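The Second Life of a Winter Coat

30 December 2024

In the week after Christmas, the people of Vambridge open their closets. It is an old habit in this town, and I have learned to like it, although where I grew up a coat was worn until it could not be worn any more and then it became a blanket for the dog.

Hélder Garcia has repaired clothes on Liu Street for 20 years. His shop has one window and a bell that rings too loud. When I visited him on Monday morning he had already taken in a ski jacket with a broken zipper, two pairs of wool pants, and a gray coat that came from the customer's grandfather.

"This one I would not sell for any money," he told me about the coat, and he turned the sleeve to show me the inside. The lining was replaced once before, by hand, with very small stitches. He will replace it again, and he hopes the next tailor will look at his stitches also.

Garcia charges 40 dollars for a new zipper in a winter jacket. Some customers find this expensive, and they say to him that a new jacket in the sale costs not much more. He does not argue with them. He asks only how long they kept the last one they bought in the sale.

I asked the same question to my neighbors, and the answers were short. Two winters, one told me. Another could not remember which jacket I was talking about.

The sorting is for most of us the hard part. We keep the shirt that does not fit because it was a gift, and we keep the black pants because everybody needs black pants, even if we have already five. Garcia's advice is to put together the clothes of one color before deciding anything.

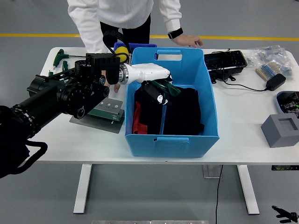
Folded black clothes, and one red piece, in a light blue bin.

When the similar things lie together, he says, you see quickly which sweater you always choose and which one you only move from one place to another. The second one can go. But it should go clean, with the buttons on, and with both socks if it is socks.

Where it goes is another matter. The secondhand shop in Avedau, which many families here use, received 3822 pieces of clothing last March, and it is a shop with two small rooms. Coats and children's boots leave the shelves in a few days. Party dresses stay for a long time. T-shirts with the name of a company on the chest are almost impossible to sell, and they are usually cut into cleaning cloths.

At Drutumden, the evening sewing course has become so popular that it moved to a larger room. I joined it for one evening, with a sweater that had a hole in the elbow. The woman beside me was repairing her son's school pants for the third time in the same knee, and she had chosen an orange thread, so that he could be proud of it. My own repair is not beautiful. It pulls a little when I bend the arm, and my daughter noticed it immediately.

Still I wear the sweater more than before. Garcia looked at it when I came to his counter, and he was polite. Then he asked if I could leave it with him until Thursday.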